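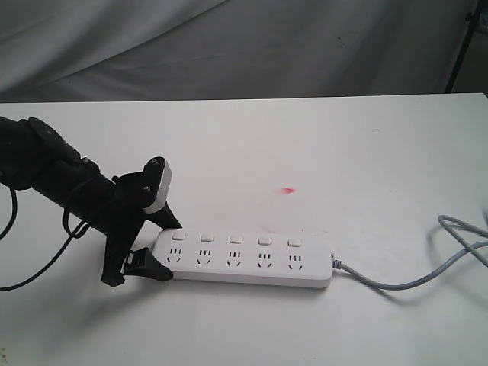
Sesico Mesa es el conjunto de demostraciones que se entrega con el kit de manipulación Sesico, versión 2. Contiene grabaciones de un brazo con pinza de dos dedos que trabaja con objetos de uso doméstico y de oficina sobre una mesa blanca. La mayoría de los objetos son rígidos y no llevan nada colgando, pero una parte del conjunto se dedica a piezas con cable, que dan más guerra. La regleta blanca es el caso típico: la pinza la sujeta por el extremo opuesto a la salida del cable y lo inclina un poco, mientras el resto del cuerpo queda tendido sobre la mesa. Este fichero explica qué hay en el paquete, cómo está organizado y qué no conviene esperar de él.

Contenido

El paquete incluye 1463 episodios. Cada episodio corresponde a un intento, desde la posición de reposo del brazo hasta que el operador cierra la grabación. Los intentos fallidos se conservan y están marcados como tales en el campo resultado. Si solo se quieren los correctos, hay que filtrar por resultado = ok antes de cargar nada.

Cada carpeta de episodio contiene:

video/ secuencia en color de la cámara lateral
estado.csv posiciones articulares y apertura de la pinza
orden.txt la instrucción en español, en una sola línea
meta.json objeto, operador, resultado, observaciones

Las órdenes las escribieron los propios operadores y no se han unificado. Una misma tarea puede aparecer como "coge la regleta por la izquierda" o "agarra la punta de la regleta y levántala". Izquierda y derecha se entienden siempre desde la cámara, nunca desde la base del brazo.

Requisitos e instalación

El cargador necesita Python y 16 GB de memoria para abrir el índice completo. Con menos memoria se puede trabajar por grupos de objetos mediante la opción --grupo. Los pasos son estos:

1. Descomprimir el paquete en una carpeta sin espacios en el nombre.
2. Ejecutar sesico-verifica para comprobar las sumas de los ficheros.
3. Ejecutar sesico-indice para generar el índice local.
4. Abrir un episodio cualquiera con sesico-ver y revisar que el vídeo y el estado van sincronizados.

El límite por episodio es de 3000 muestras de estado. Los que llegaban al límite se cortaron ahí y llevan la marca truncado en meta.json.

Objetos con cable

El grupo cable es el que más consultas genera. El cable no está segmentado ni anotado: solo se anota el cuerpo del objeto y el extremo por el que se pide agarrarlo. En la regleta, el extremo "libre" es el contrario al collarín de salida del cable. La aproximación se hace con la pinza abierta y un dedo por encima del otro, y hay que dejar sitio para que el inferior llegue a ras de mesa. 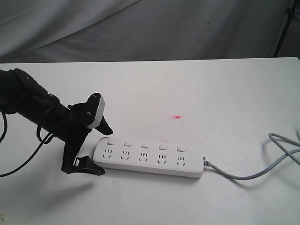
Un error de altura en ese momento se traduce en que el dedo inferior empuja el objeto en lugar de meterse debajo. Los episodios en los que ocurre llevan la observación empuje. No los hemos quitado porque Gaurav Uniyal, que mantiene el detector de contacto, los usa para ajustar umbrales, y varios clientes han pedido lo mismo.

Los reflejos son otro punto que hay que vigilar. El plástico blanco brillante sobre mesa blanca tiene poco contraste, y los segmentadores genéricos pierden con facilidad el borde superior de la regleta. Recomendamos fijar la exposición y no usar balance de blancos automático si se van a añadir grabaciones propias.

Limitaciones conocidas

La superficie no se limpió entre sesiones. Hay una marca rojiza detrás de la regleta y suciedad leve en la parte cercana a la cámara. Un modelo entrenado solo con este grupo puede tomar la marca como referencia de posición; para evitarlo basta con recortes aleatorios o con mezclar grupos.

El fondo es una tela gris con arrugas, y sus pliegues no son iguales en todas las sesiones. Los cables del propio brazo entran en plano y en algunos episodios rozan la mesa. No hay datos de fuerza. Tampoco hay enchufes insertados en la regleta en ningún episodio, así que el conjunto no sirve para tareas de conexión.

Uso y licencia

El uso está permitido a los titulares de un kit Sesico, también con fines comerciales. No se permite redistribuir los vídeos. Los modelos derivados sí se pueden publicar, citando el conjunto como "Sesico Mesa, versión 2".

Mantenimiento

Bülent Canpolat coordinó las grabaciones en el taller de Gallcombe y Heather MacLeish revisó las etiquetas de resultado. La próxima revisión está prevista para agosto y corregirá las sumas de verificación del grupo papelería. Los fallos se comunican desde el formulario de soporte del kit, indicando el identificador del episodio y la salida completa de sesico-verifica.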